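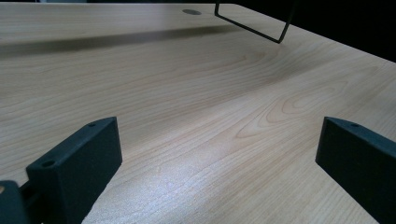 PUNDANHOLM, 28 July 2023

The Dreltow Campaign Coach

Day and week hire, with driver

I've been renting out buses to people running for office for longer than I'd like to admit, and the Dreltow is the one I get asked for by name. So I'm giving it its own page, with the stuff people call me up to ask, and you can read it in your kitchen at midnight like every campaign manager seems to do.

It's a mid-length coach, not one of the giant ones. I had a giant one. It looked terrific on the highway and then it would get to a town with a market square and a couple of parked delivery vans and that was that, the candidate walked the last half mile. The Dreltow gets into most places a city bus can get into, and it doesn't make you look like a rock band with a platform on property taxes.

Seating

There are 20 passenger seats plus the driver. The front 8 are for the candidate and whoever the candidate needs to shout at, and the rest are behind a sliding door, which most people give to the press. The door has a proper latch now. The old one used to work itself open on left-hand turns, and Marijke Hendriks, who did two long tours with me as a press secretary, finally told me she would not book again until it was fixed. It's fixed! She booked again.

Seats recline in both sections. I know some teams would like the reporters' ones not to. Sorry, they all recline.

Every seat has a power outlet and a USB socket, and they run off the house battery when the engine is off, so nobody has to stand around idling outside a school. You'll get a good long stop out of it if people are just charging phones and laptops. If someone plugs in a kettle, all bets are off (please don't plug in a kettle, there's a hot water tap up front).

Wi-fi and sound

The wi-fi uses two carriers and hops between them. Between Pundanholm and the coast it's solid. Up in the hills past Kusumitz it comes and goes and I'm not going to pretend otherwise, so if your candidate has a live radio call, park first and do it then. My drivers know the good spots.

Outside there are two speakers under the side awning and a wireless microphone with a spare. It's loud enough for a parking lot crowd. It is not loud enough for a stadium, and if you're filling a stadium you have people for this already.

The microphone is the thing that gets left behind. Check the lectern, check the pockets of whoever spoke last. I bill for those.

The rear step

I should say more about this because it's what sells the thing. The back of the coach has a fold-out platform with a rail, so your candidate can step out and talk from up there. It takes two people a few minutes to set up, and it stays level on a mild slope - there are screw feet under each corner. Up to four adults on it at a time. I've seen a photo of seven, from a primary I won't name, and I had words with them afterward.

It has to be folded and pinned before the coach moves, even ten feet. The driver has the final say on that and will not be charmed.

Wraps and signs

You can have the whole outside wrapped, or just the sides. I use De Bruijn for this and have for years, they know the panels and where the fuel flap is. If you'd rather use your own printer, fine, but ask me for the template first. One council candidate turned up with a wrap drawn for a different model and his surname had a wheel through the middle of it.

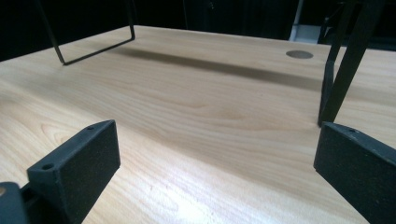

Allow a full week for artwork, and longer than that in the run-up to November, when everyone wants everything at once. Wraps come off at the end of the rental and that's included. Glued-on lettering is extra to remove, and bumper stickers on the inside walls are extra too, and I do find them.

I rent to any party and to independents. I've had two sides of the same race in the same month and the only thing they agreed on was that the coffee was weak. I don't carry messages, I don't talk about who's booked what, and my drivers wear plain jackets.

What it costs

Half day, up to four hours with driver: $694
Full day with driver: $1,382
Week: call me, it depends on the miles

Fuel is in the day price if you stay in the state. Overnight stops mean a hotel room for the driver, a real one, with a door. Parking permits and any road closures are yours to arrange, and if you haven't done one before, Hilde Verhoeven in my office can tell you which form goes to which town hall. She's very patient on the phone, more than me.

Wraps are priced separately. So is cleaning if there's been confetti. I love confetti, it looks great on the news, and it gets into the heater vents and comes out in February.

Drivers

It's usually Gerrit Declercq or Toon Van Acker. Gerrit likes an early start and Toon likes a late finish, so tell me how your schedule runs and I'll match you up. Both of them have to take their legal rest breaks, so please build those in when you're drawing up the route. I get sent schedules with five towns before lunch and I send them right back. Three towns before lunch is a good day, and you'll have time to shake some hands in each one.

Booking

I need a deposit and a named person who can answer the phone at odd hours. If the candidate drops out, you get the deposit back less whatever's already been printed. If the candidate loses, you don't, and yes, I've been asked.

You're welcome to come look at the coach before you decide. Ring ahead so I can be sure it's in the yard, bring whoever does your signs so they can take photos of the panels, and wear shoes you don't mind getting a bit of gravel in.

Ornella Caruso
Coach hire, Pundanholm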